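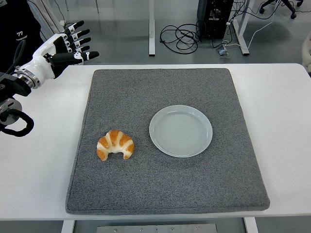 Print | E-mail this page
Filed under: Shared calendars > Sync and time zones > Resolved

Ticket opened 23 Apr 2024 by Orysia Mykhailiuk, Kadville office

Every recurring meeting I make in the Astier calendar shows up an hour late for the people in the Schmieder building. One-off meetings are fine. I've deleted and remade the Monthly Planning series twice and it comes back wrong both times. My own screen shows the right hour, so I only hear about it when half the group is missing.

Reply from Tudur Kneath

Thanks Orysia, great write-up, and the bit about one-off meetings is a real help! Could you open one of the bad meetings, click Details, and tell me what it says next to "Series zone"? Also, did you start the series from scratch or copy an old one?

Orysia Mykhailiuk

It says "Fixed offset (winter)". I copied it from the one Melur set up in December.
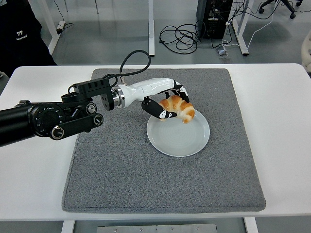 I should add that the room booking for the same series is correct, so the room is held for the right hour and the invitations go out for the wrong one. Delali Agyeman gets both on her phone and they disagree with each other.

Tudur Kneath

Oh, this is a good one. The old series was saved with a fixed winter offset, and a copy keeps that setting even when you change every date in it. Room bookings go through Rekar, and Rekar looks up the zone fresh each time. That explains why Delali sees two different hours!

Please try this:

1. Open the series and choose End Series, with today as the last day. Don't delete it or you'll lose the notes.
2. Make a new series from a blank meeting — no copying.
3. Set the zone to the city name, then save.
4. Ask one person in the Schmieder building to check the hour before you invite everybody.

Melur Hartono

Sorry, that was my template. I ran a search and found 44 series made from it, 12 of them still active. I can redo those this afternoon.

Orysia Mykhailiuk

New series is up and Bernd Voß sees the right hour on his side. Delali's two entries match now too. So happy, thank you both!

Tudur Kneath

Wonderful! Melur, send me the list when you're through and I'll check it against the server. I've also asked for the winter option to be hidden in the zone menu.

Status: Resolved. Template removed from the shared folder.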